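Paswood Greyhounds

From the Ditden Local Sport Pages

The Paswood Greyhounds are a semi-professional baseball club based in Ditden. They play home games at Olwood Park, on the east side of the town, and have done for all but two seasons of their existence. The club is not connected with greyhound racing, although the old Ditden dog track stood on the other side of the railway and the name almost certainly comes from there. Colours green and white. Nickname the Hounds.

Contents
1 History
2 Ground
3 Supporters and matchday
4 Mascot
5 Rivalries
6 Club records
7 Notes

History

Baseball in Ditden started as a works game. The Paswood engineering company had a rough diamond marked out behind its canteen, and sides from different departments played each other on summer evenings. Scores from this period are mostly lost. When the works closed its sports section a group of players kept the name and moved to the council field at Olwood, where the outfield sloped badly and there was a cricket square to avoid.

The early years were thin. Kit was borrowed, the catcher's gear was shared with whoever the opposition were, and away games depended on who had a car. Two seasons were played at a school field while the Olwood drains were relaid. Attendances there were poor and the club has never liked to count those results in its official list, which is why some tables show fewer wins than others.

Things picked up under Ishbel Kerr, first as scorer, then as general manager. Kerr brought in proper season tickets, a printed programme, and a fixed start time for Saturday games -- before that the first pitch was whenever the umpire got there. She also signed the lights deal that allowed evening baseball. The first game under lights was abandoned in the fourth inning when half of them went out. Replayed the following week, lost 6-2.

The club joined the regional league's upper division in 2000 and went straight back down. Promoted again three seasons later and has stayed up since, usually mid-table. Best finish is second, missed the title on the last day to a side already beaten twice that year.

Mizanur Akanda took over as head coach after a playing career at shortstop with the club. His sides are known for bunting a lot, and for quick pitching changes which not everybody in the stand enjoys. Akanda has said in the programme that he would rather win ugly by one run than pretty by nine. The 2-1 scoreline is sometimes called "an Akanda" locally.

Ground

Olwood Park has one covered stand along the first base side, an uncovered bank on the third base side, and a standing area behind the outfield fence. Capacity is given as 2000 but this includes the bank, where there's no seating, and the figure has never been tested. Seats in the covered stand number 307. Rows A to C get wet if the wind is from the west.

The slope in left field was partly levelled when the drains went in. It still runs down towards the corner and visiting outfielders are often caught out by the bounce. Ground rules: a ball lodging under the roller is a double. A ball hitting the overhanging lime tree is in play, which has been argued over more or less every season.

The scoreboard is hand operated. A replacment electronic board was priced up and turned down on a members' vote. Operators sit behind it on a plank and are let in free.

The dugouts are at ground level and are really just bus shelters -- the home one came from the old Ditden bus station and still has part of a timetable in it.
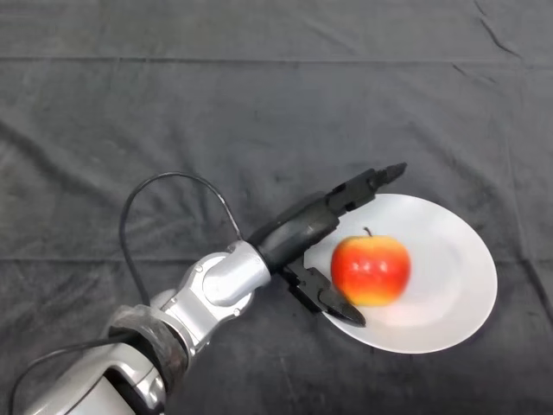 Parking is limited. Most supporters walk from the station, over the footbridge and down Canal Lane. On big days a field next to the allotments is opened for cars but closes if there's been rain. Bicycles can be left inside the main gate.

Supporters and matchday

Average league attendance is in the hundreds, higher for the two evening games in August. Season tickets cover every home league game but not cup ties or the pre-season tournament. Under-12s get in free with an adult.

Several theme days are held each year. The longest running are:

Works Day. Former employees of the engineering company and their families, reduced entry, old style caps sold at the gate. The side wears a plain grey shirt with no name on it.

Scorebook Sunday. Free scorecards and pencils, with a short lesson before the game on how to fill one in. Started by Kerr, who judged the finished cards herself and gave the neatest a season ticket. The backwards K for a called third strike gets a cheer on this day, and only on this day for some reason.

Radio Night. No public address at all. Commentary goes out on local radio and people bring sets. There is a delay on some of the newer ones so the crowd reacts in two or three waves. Popular.

Glove Day. Children bring a glove and take part in a catching session on the outfield before the teams warm up. Entry by ticket only after 400 turned up one year and the start was put back an hour.

Singing is not as organised as at football. In the seventh inning the stand does a version of the old works song, two verses, second verse mostly hummed as the words aren't agreed on. The bank has its own songs, not all of them printable.

Food is tea, chips, hot rolls. The tea hut closes in the eighth, a point raised at most annual meetings.

Mascot

The mascot is Kong, a large ape. There has never been a greyhound mascot. The suit was bought second hand from a theatre that was closing down and was meant as a stopgap for one cup game. The club won, and it was kept on. Kong wears the number 34 shirt, which isn't issued to players for that reason.

Kong's duties are light. Leads the children round the bases after the fifth inning, throws a ball to the bank, shakes hands with the umpires. The head was restuffed after it lost its shape, and the first outing with the new one frightened a number of small children so the eyebrows were taken down a bit.

Rivalries

The main rivalry is with the sides further along the railway line, and games against them are marked in the programme as line games. A small shield is held by whoever has the best record in line games over the season. Paswood have won it more often than anyone else but went a long stretch without it before Akanda's first year as coach.

There is also a yearly friendly against the Ditden cricket club. Played half and half, five innings of baseball then ten overs of cricket, with runs added together. The cricketers nearly always win this, cricket runs being worth the same. Suggestions for a fairer sum have not been taken up.

Club records

Longest home game: 17 innings, finished under lights with the last ball in the bag.

Biggest win: 21-0, a cup tie. The other side had eight players for most of it.

Biggest defeat: 19-1, away. Third game in three days.

Most games as a player: Mizanur Akanda. The total depends on if the school field seasons are counted.

Most stolen bases in a game by the team: 11, all off the same catcher, who later signed for Paswood.

Only triple play: against a touring side, so not in the league list.

Notes

Results before the move to Olwood are taken from newspaper cuttings and are incomplete. The spelling "Pasewood" in some early league handbooks is a misprint. Capacity and seat figures are from the ground safety sheet. Promotion dates need checking against the league's own books -- one handbook puts the first promotion a year later.

Page last edited Wednesday, March 27, 2024.

See also: Ditden dog track; Olwood Park; Works baseball; Line games shield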